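khang_luc
Our picking team at Joncombe was 28 people in January. Now it's 15, and my job is to teach a robot.

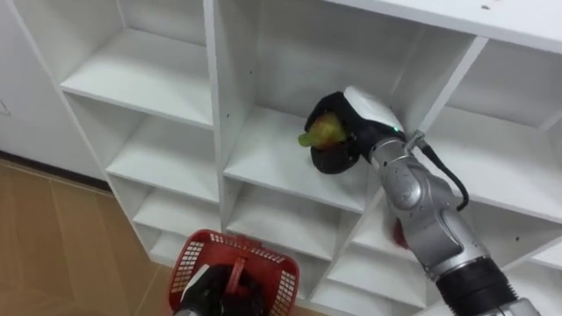 etenesh_a
Same at Lotton. My hands hurt less, but I miss the talk between shelves. A pear in soft black fingers, one basket in the other hand - I did that for 5 years, faster.

nhung_h
Faster, yes. But at 4 a.m.?
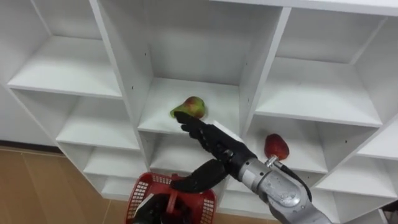

etenesh_a
Also at 4 a.m. And who is paid for the night shift now?

nhung_h
I didn't say it is fair.
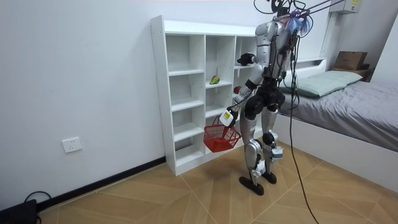
Joncombe Order Picking - Staff Board

khang_luc
They offered me the trainer course. Same pay, more sitting. I will take it.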